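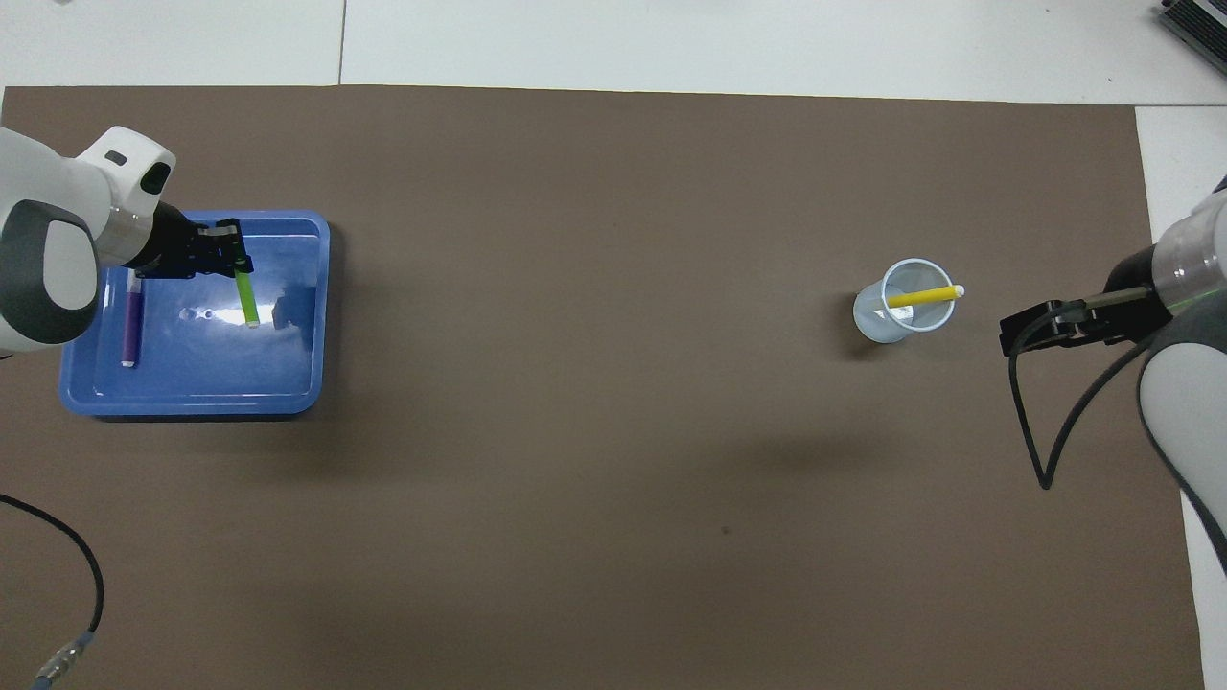 I finally got the wrist cable on the right arm sorted out, and I am way too happy about it, so you get a whole post.

Some background if you're new. I look after the two-arm marker cell at Utum, which means I'm the one who sets it up in the morning, cleans it, and gets the message when it stops. The job is sorting markers between a tray and a cup. Simple for a person, and a wonderful way to find every little thing wrong with a pair of arms!

What had been going wrong: the right gripper kept dropping out. It would close fine 9 times and then lose connection on the next one, always when the wrist was rolled way over. Colton Boychuk was sure it was the driver. I was sure it was the gripper itself (I had already started filling in the return form, sorry gripper). Then Yoon-hee Ra came by, rolled the wrist by hand with the power off, and pointed at the cable. I had tied it down so neatly that there was nothing left to give at the end of the roll. Every big move was tugging on the plug.

So I cut all my lovely ties off and started over. The cable now hangs in a long loop under the wrist. It looks sloppy next to how I had it before and I love it. If you try this on your own arm, go slowly:

Power down and leave the arm parked somewhere you can reach both ends of the cable.
Unplug at the gripper and look at the pins with a flashlight. One of mine was leaning a little.
Leave more slack than you think, then roll the wrist by hand to both ends of its travel and watch the plug the whole time.
Check that the loop can't catch on the cup. Mine did on the first try. Markers everywhere.
Only then put the ties back, and put them on the arm side.

While I had everything off I also took the fingers off both grippers and wiped them down with alcohol. Marker ink gets on them from caps that weren't pushed all the way on, and once the pads are slick, the markers like to spin when the fingers close. The screws on the left side had worked loose too, so those got a tiny dab of threadlocker.

Then came re-teaching, the part I used to dread. The tray is the reference for the left arm and the cup is the reference for the right, and if either one gets bumped, everything is off. The brown covering on the table helps a ton with this, both for grip and for glare. Bare white tabletop was miserable for the camera. The tray still throws back a lot of light from the ceiling, and I'd like to try scuffing the inside with fine sandpaper. Hélène Pelletier thinks I'll just make it ugly. We'll see!

I set the closing speed back to 43 in our settings page and ran 100 picks on each arm before lunch. The right one didn't drop out once, even on the big rolls. The left one missed a couple that were leaning up against the tray rim, but that's a grip angle thing and has been on my list since April.

Next up is a proper strain relief for the gripper end of that cable. Lorne Simard has a printed clamp design from the Duvura arm that should fit with a small change to the collar side, and he's promised me the file. I'll post measurements once I have one on the arm and it has been through a full day of sorting.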